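Mail relay accepts spoofed internal sender even though DMARC is set to reject

Posted in: Email security > Filtering and authentication
Tags: spf, dkim, dmarc, header-from, connectors, phishing

Masaru Kikuchi
Member, 3 posts

I look after mail for a small engineering firm with two domains. The primary domain has SPF ending in -all, DKIM signing with a 2048-bit key, and a DMARC record with p=reject and adkim=s, aspf=s. Aggregate reports have been clean for months. The only sources shown are our own outbound host and the invoicing service.

Last week two people in purchasing received a message with our managing director's address in the From line. The text asked them to confirm a change of bank details for a supplier and linked to a login page that copied our webmail. One of them forwarded it to me. The other had already opened the link but says she did not type anything. I have reset her password and ended her sessions anyway.

The mail path is as follows. MX points to a hosted filter (Benomum). The filter passes clean mail to our own relay, which runs Postfix, and the relay delivers to the mailbox server. The relay listens on port 25 on a public address.

The headers on the forwarded copy, trimmed and with addresses changed:

Return-Path: <bounce@mailer.example.net>
Received: from relay.example.com by mbx1.example.com with ESMTPS
Received: from unknown (HELO win-host) [203.0.113.77] by relay.example.com with ESMTP
From: "Managing Director" <md@example.com>
Reply-To: <md.office@example.org>
Subject: Updated remittance details
Authentication-Results: (none present)

What I have checked so far:

The DMARC record resolves correctly from three outside resolvers. The SPF record has six lookups, so it is under the limit. The message does not appear in the Benomum log at all, under sender, recipient or subject. I searched a window of a full day on either side.

I want to know why p=reject did nothing, and whether I should open a case with the filter vendor. I also want to know if there is a way to find other messages that came in by the same route. The relay log goes back to the start of last month and I can search it, but I am not sure what pattern to look for.

Filter policy is at the default for the level we pay for. Anti-impersonation is on, with the managing director and the finance manager listed as protected names.

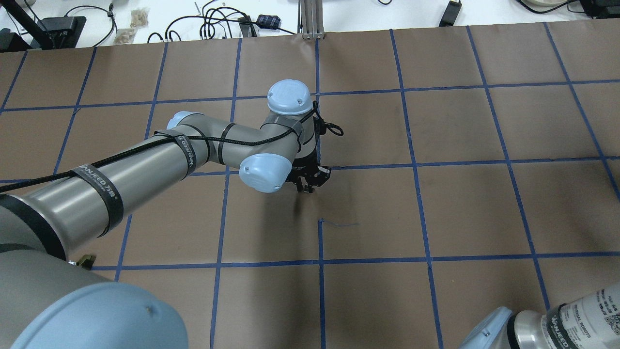

Vol. 3, No. 3

Edit: I was asked for the relay configuration. The relevant part of main.cf is below. I inherited this from the previous administrator and have changed only the certificate paths.

mynetworks = 127.0.0.0/8, 10.20.0.0/16
smtpd_recipient_restrictions = permit_mynetworks, reject_unauth_destination
smtpd_client_restrictions = (empty)
smtpd_sender_restrictions = (empty)
smtpd_milters = (empty)

The firewall rule for port 25 inbound is any source to the relay address. Its comment field reads "mail, do not touch."

3 replies, sorted by date

Delitz
Regular contributor

The message did not pass through the filter. Your Received lines show 203.0.113.77 connecting straight to the relay, and the missing entry in the Benomum log agrees with that. A case with the vendor will get you nothing, as their system never saw the connection.

DMARC is a policy that the receiving system has to evaluate. Publishing p=reject tells other people's servers what you would like them to do with mail that fails. Your own relay is the receiving system for this message, and it has no milter, no SPF policy service and no DMARC check. It looked at the recipient, found a domain it is responsible for, and accepted. The empty Authentication-Results field is consistent with this.

The usual reason this goes unnoticed is that the MX record points elsewhere and people assume nobody will find the relay. It is easy to find. Scanners walk the whole IPv4 range on port 25, and your banner and certificate both give the host name. Your outbound mail also carries the relay's name in its Received lines if outbound leaves through the same host.

Fix, in this order:

1. Restrict port 25 inbound on the firewall to the address ranges your filter vendor publishes for delivery. Get the list from their admin documentation and ask how changes are announced. Ranges do change.

2. Repeat the restriction in Postfix, so that a firewall mistake does not reopen the hole. Put the vendor ranges in a CIDR table and call it from smtpd_client_restrictions:

smtpd_client_restrictions = permit_mynetworks, check_client_access cidr:/etc/postfix/filter_ranges, reject

Each line of the table is a range followed by OK. Reload after editing. A CIDR table does not need postmap.

3. Do not add the vendor ranges to mynetworks. That would let anything arriving through the filter relay outward through you.

4. Test from an outside address that is not in the table. You should get a timeout if the firewall is correct. Then open the firewall to that one test address for a minute and confirm that Postfix itself rejects the message with a 554 after RCPT. Close it again.

Before step 1, find out whether anything legitimate uses the direct path. Scanners, monitoring systems and hosted ticket tools are the common ones. Look for client addresses in the log that are outside both your internal range and the vendor ranges.

For the search, you want the smtpd connect lines. Something like this is enough:

grep "postfix/smtpd" /var/log/mail.log* | grep "client=" | grep -v "\[10\.20\." | grep -v "\[127\."

Use zgrep for the rotated files. Take the queue IDs from what is left, remove the ones whose client is in the vendor range, and match the rest against the qmgr lines for the envelope sender and the delivery lines for the recipient. Postfix does not log the header From by default, so for that you have to open the messages in the mailboxes. The queue ID will be in the relay's Received line if the server kept it.

Surkach
Member

Had something similar. We just turned up the spam level on the filter and made a rule to quarantine anything with the boss's name in the From and an outside address. It mostly stopped after that. You could also change the DMARC record to include pct=100 in case it's defaulting to something lower.

Also tell people not to click links.

Sasaki
Moderator

Delitz has the cause and the correct fix. Two corrections to the post above this one. The default for pct is already 100, so adding it changes nothing. A rule on the filter cannot act on mail that goes around the filter, so the spam level has no bearing on this case.

A few additions.

If you enable SPF or DMARC checks on the relay after locking it down, be careful. From that point every outside message will come from the filter's addresses, and SPF evaluated on the relay will fail for nearly all of them. DKIM will survive only if the filter does not rewrite the body or the subject. Leave the evaluation to the filter and have the relay trust its Authentication-Results header. Strip any copy of that header that arrives from a client outside the vendor ranges and carries the vendor's identifier.

The filter's ranges are normally shared by all its customers. Somebody with an account on the same service could in principle route mail to your relay from an address you permit. If the vendor supports a client certificate on delivery, or a secret header you can check, use it. With Postfix the certificate option is cleaner: smtpd_tls_ask_ccert = yes and a check_ccert_access table.

On the incident itself, a password reset and a session sign-out are right but incomplete. Check the purchasing mailbox for new forwarding rules, delegates and application passwords. Check the sign-in log for the account from the time the message was opened. Those login page kits often relay the session to the real server, and users do not always recall what they typed. Search your web proxy or DNS log for the host in the link and see who else resolved it. Call the supplier on a number you already had and ask whether they have received any odd mail under your name.

Keep the original message as an attachment or a raw export. A plain forward loses the headers, and if this becomes a police report or an insurance claim you will be asked for them.

Masaru Kikuchi
Member, 3 posts

Thank you. I ran the search. After removing the internal and vendor ranges there are 2685 connect lines left. Most of them never reach RCPT. Of the ones that do, nearly all are for addresses that do not exist here. I am working through the remainder.

The one legitimate sender on the direct path was the building alarm panel, which sends its fault mail from a fixed address. I have given it its own line in the table. The firewall rule is now limited to the filter ranges and that address. The outside test times out, and with the temporary opening Postfix returned 554 as described.

No forwarding rules or delegates on the purchasing mailbox. Sign-in log shows only office addresses. I have asked the vendor about certificates on delivery and will post what they say.

Marked as solved by the original poster
Last activity: February 13, 2026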